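Second Shift at Bench 3

The order desk at Hong sells replacement parts for sewing machines, and for years every small part left the building through Yu-na Cheon's hands. She took boxes out of drawers, checked the label, packed a tray and started again. Last November the company began testing a robot arm on the same kind of work, at a test bench beside the packing room.

The stock list runs to 3,489 parts. The trial covers 454 of them, the ones that fit in a small box.
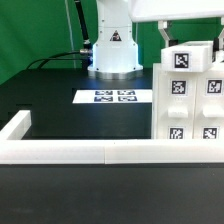
The base of the arm at the test bench, with the drawer cabinet at right.

Cheon now spends half her day at the bench. She sets out the work, starts a run and writes down where it stopped. The printed square tags tell the system where things are, and replacing a worn tag is part of her job too.

"I used to know a drawer by feel," she said. "Now I have to describe it to somebody in software."

Her pay grade went up one step when the trial began. Her hours stayed the same.

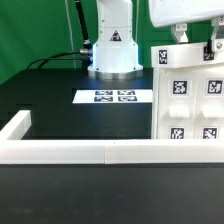
Page last changed: 17 February 2023

The software comes from Arutis, a small firm that bills Hong by the month. Its engineers came every day at first and now come when called. Most calls are about boxes that have shifted in a drawer, or a label that has curled.

Packers on the floor were told that no jobs would be cut during the trial. They have asked what happens after it. Management says a decision will come once the arm can finish 100 orders in a row without help. The longest run so far is shorter than that, and the company would not give the number.
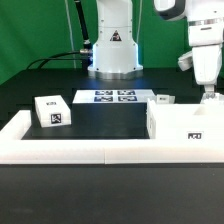

Some of the change has nothing to do with speed. Packers used to swap stations when their wrists got sore. With Cheon away for half the day, there are fewer people to swap with, and the afternoon group has asked for another packer. The request is still open.

There is also the matter of training. Arutis offers a course that takes up to 3 days, and two packers have signed up. Others say they would go if it were held during paid hours.

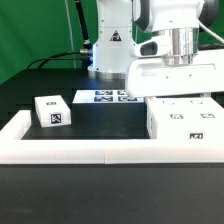 What Other Shops Are Doing

Horska, which ships bicycle parts from a warehouse across town, ran a similar trial and kept its arm for returns only. Its packers went back to their old stations. At Brevo, a supplier of door hardware, the arm works evenings and a packer checks the trays in the morning.

Cheon visited both. She said she liked the Brevo setup better, though she would want the morning check to be a full-time position. Hong has put that question on the agenda for its next staff meeting.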